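Windari Gripper Comparison: Working Meeting
Bellberg lab, 25/11/2018

1. Finger sets
Curved fingers (Pop) and flat parallel fingers (Drerov) were reviewed on the two-arm table. Cup and cloth tasks stay in the plan.

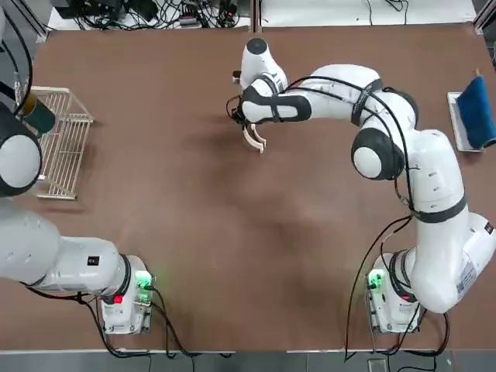
2. Controller settings
Both arms will run the same speed limit. Closing force is to be logged at each grasp. Each finger set gets 40 grasps per task.

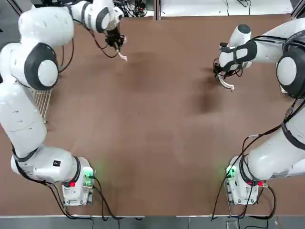
Cycle life was discussed next. Drerov fingers are to be checked for wear at 2,000 closures. Cable wear is to be inspected at the same interval, with attention to the slack loop running back along the left arm from the gripper. Action: add to checklist.

3. Cloth task
Start position is the cloth on the white board. Fixed camera view accepted.
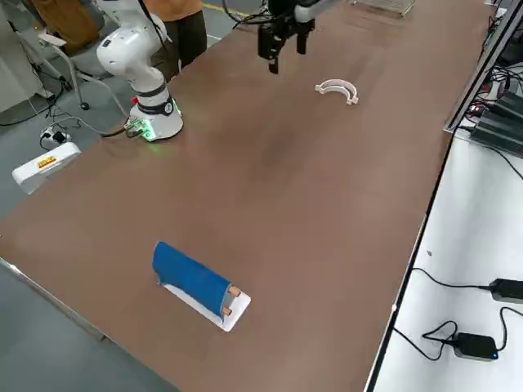 Fig. 3. Table from the fixed camera, cloth on board.

4. Wrist camera
Basket position must keep the side wires in view with the fingers open. Exposure to be locked before each run.
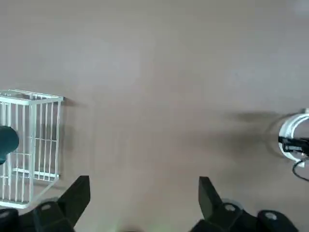

5. Open items
Force log format. Spare Pop fingers, 2 sets. Next review in September.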